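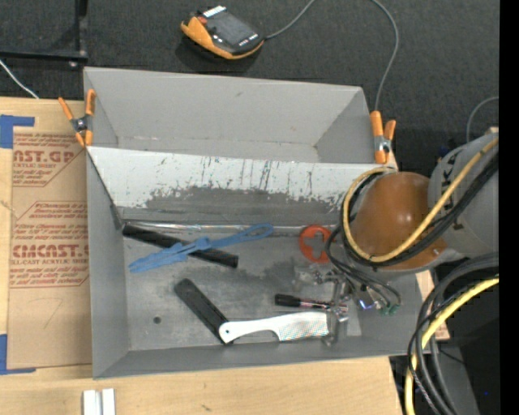

Sorting as you go: does it pay?
Speaker notes, Saturday, late morning slot

Start with the question before the hello. Who has a drawer at home they would not open in front of a guest? Wait for hands. Then say who I am.

I run the back room at the Osby thrift shop. Before that I did the same work at Visthorpe, where the back room was bigger and the sorting was worse. I have been to a lot of talks about getting organized and I left most of them with a catalog. No catalog today.

1. The claim

The usual advice says every object has a category and every category has a container. Read out the line from the Amunard course handout: "A thing without a place is a decision you have not made." Pause. Ask if anyone believes it. I did, for one winter.

My trouble with it is that the advice was written by people who sort shirts. Shirts are easy. Try it with what comes in at the bottom of a box when somebody clears a kitchen and a desk in the same afternoon. You get tongs, a marker with its cap on, a length of tube, and a round plastic piece with a shape cut out of the middle that came off something, once. Which category? The handout says "miscellaneous," and miscellaneous is a bin with a nicer name.

2. What we tried at Osby

Four categories to begin with: kitchen, office, hardware, unknown. Keep this part short, people glaze over.

Kitchen filled with things that were kitchen by color only. If it was bright plastic with a handle, in it went. I pulled combs out of there. I pulled out a paint scraper that had been priced as a cake server.

Office was fine. Office is always fine, it is pens.

Hardware became the place for anything black, gray or heavy.

Unknown was the only honest bin in the room and also the fullest. (Expect a laugh. Don't wait for it.)

Then we added categories, because the course says to subdivide when a container overflows. We got to 15. Speed went down. Aino Ruotsalainen timed us with a kitchen timer and read the results out loud in front of everyone, which I have forgiven. Sixty objects took longer to sort into 15 bins than they took to sort, clean and price out of one.

Somebody will ask whether we got faster with practice. A little. The slow part was standing there holding a flat bar with round ends and discussing it.

3. The two-part bin

Now the thing I half like. A bin with a divider: a big side for what came in and a small side for what you have decided on. You pick up one item and either it goes over the divider or it goes back. No labels.

Be fair here. It did help. You can see how far along you are, and the small side gets full quickly, so you have to stop and empty it. People stop building piles on the floor.

But say the rest as well. The divider takes a beating. Ours lost its coating in patches from things being dragged over it. People also cherry-pick. They take the marker and the tongs and leave the tube for the next shift, and the next shift leaves it too. By October we had a tube that had been passed over so often it had a name. I am not telling you the name.

Hordiienko sells a version with a lid. I can't see what the lid is for. You close it and feel better, I suppose.

4. About the big numbers

There is a figure that gets repeated at these events, 1000 items an hour for a trained sorter. I have asked three speakers where it comes from and got three different answers – one of them was "the industry." Our best Saturday, with everyone in and the radio off, came to 1401 items for the whole day, and I counted a box of buttons as one.

If you hear the 1000 figure this afternoon, ask what the items were.

5. What I would do in your house

Skip this section if we are past the half hour.

Tip the drawer into one container with low sides so you can see everything at once. Take out what you used this month. Look at what is left and pick up the piece you can't name. If no one in the house can name it by supper, it goes. The tools with a hanging hole go on a hook, if you have a hook. If you don't have a hook, please don't buy a rail system on my account.

I make no promise that the drawer stays that way. Mine lasted until the batteries came back in.

Questions. Repeat each one into the microphone, the back rows complained last time. If the labeling machine comes up, let Aino take it.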